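How to Track a Movie's Box Office Run Like a Fan Who Can't Stop Checking

I love box office numbers. I love them the way some people love batting averages, and if you've ever argued with a friend over whether a movie was "really" a hit, you'll love them too. All you need is a spreadsheet, a movie you care about, and a few minutes each week. Let's go!

Step 1: Pick one movie

Start small. I started with Nirkomis, a moody little space thriller that opened in January, when the big studios were mostly asleep. Smaller releases are great to learn on because you can see every bump. A giant summer sequel moves so much money that a rainy weekend barely shows.

Step 2: Set up your columns

Mine are weekend number, gross, change from last weekend, theater count, and per-theater average. Leave a wide notes column at the end (you'll use it more than you think). I write things like "holiday Monday" or "lost its premium screens to Wirkeo" in there.

Don't bother with fancy formulas yet. Percent change is this weekend minus last weekend, divided by last weekend. That one formula will carry you a long way.

Step 3: Separate estimates from actuals

Sunday figures are studio estimates, and they include a guess at how Sunday night will go. The final numbers usually land on Monday. I type estimates in gray and switch them to black once the actuals are in. My friend Eamon Mac Mathúna skipped this and spent a whole month defending a number one finish that had already been taken away.

Step 4: Work out the per-theater average

Divide the weekend gross by the number of theaters. This is my favorite number of all! Nirkomis opened in 400 theaters and averaged $2,809 in each one, so its weekend came to a little over $1.1 million. Nobody would call that huge, but it beat two wider movies on the average, and the distributor gave it more screens.

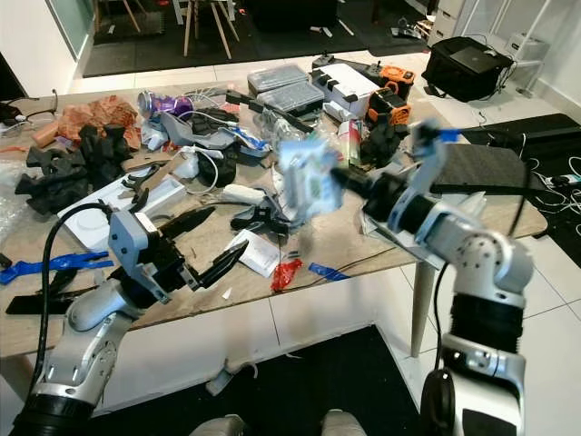

Step 5: Watch the second weekend

Opening weekend tells you how well the trailer worked. The second one tells you what people said to their friends on the way out. A drop of half is pretty normal for a wide release, and horror often falls harder. Anything much gentler than that is worth a big happy note in your notes column.

Saturday is the day I look at first. If it's up nicely from Friday, families and casual moviegoers are showing up. If it's down, the fans probably rushed out on night one.

Step 6: Calculate the multiplier

When the run is over, divide the total domestic gross by the opening weekend. A movie that ends at 4 times its opening had real legs. Carroll, a courtroom comedy I dragged everyone to, did even better and hung on for 13 weekends — I kept adding rows and grinning.

Step 7: Compare like with like

Put your movie next to one of the same genre, same season, and similar theater count. I ran Carroll against Brornent, another grown-up comedy, and the two matched closely until weekend five, when Brornent lost most of its screens. Oisín Noonan, who got me into all this, also adjusts older movies for ticket prices. Try it once you have a few runs saved. Keep the original figures in their own column, though, so you can always get back to them.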